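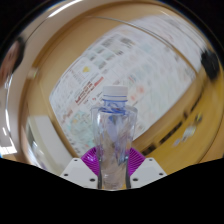

Should a shared table be cleared at the end of the day? At the end of the day, and also at lunch, and the person who clears it should be whoever stands up last.

I have shared a work table for 4 years, on the ground floor of a building in Sevevport that everyone calls the Galley. My view is that bottled water is the main reason shared tables get bad. People blame paper, but paper gets read or it gets recycled. A bottle with an inch left in it does neither. It isn't finished, so it can't go in the bin, and no one remembers whose it is, so no one drinks it. 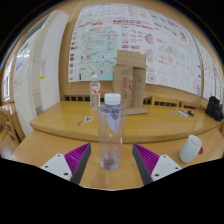

A nearly empty bottle on the lower table at the Galley, and another on the level behind.

We used to buy water by the case, 500 ml bottles, 25 to a case. In October I asked that we stop and put the money toward mugs. Some people at Akau, who have the rooms upstairs, thought this was fussy. They said a cap keeps a drink from going over the table, and I grant that. I have tipped a full coffee over a set of drawings and I would have liked a cap.

Still, a mug has one big point in its favor. It goes back to the sink. You want your next coffee, so you get up and take it with you. The handle helps too – you can carry two in one hand. 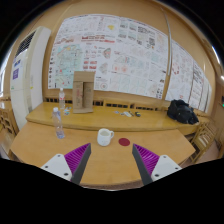 Coasters I could take or leave. The wood at the Galley has had plenty of hot drinks on it and I don't mind a ring. The Wyss office down the street spent 80 dollars on a cork set and most of it lives in a drawer.

If the bottles have to stay, write your name on the cap. A marker costs very little. Then at lunch the last one up can pour out whatever has no name, wipe the wood down and leave the rest alone.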